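teardown cell at Jestbridge, 2 months in

benchrat_k
posted 11th February

so the arm does the Dell workstations now. cards, memory, then the case goes down the line. target went from 261 a week to 3,000 a month for the whole room, same people. my job is basicaly clearing faults and sorting what it drops in the bins
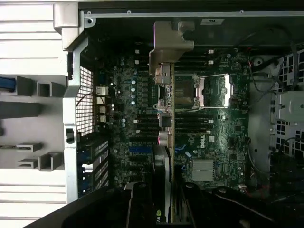
and the pay grade didnt move. "operator" on the badge instead of tech. anyone else get that?

trayliner
yep, same at Gavico. new title, same check. my wrists quit hurting tho so I'm not going back

oldsolder
hard disagree. latches and retention clips are where you learn the trade. new hires here never pull a card by hand, then the cell stops and they just stand there

trayliner
so train them?? thats on mgmt not the arm

benchrat_k
they cut the training hour when the cell went in

oldsolder
there you go

pallet_jo
which shift clears the faults, do nights get the extra or no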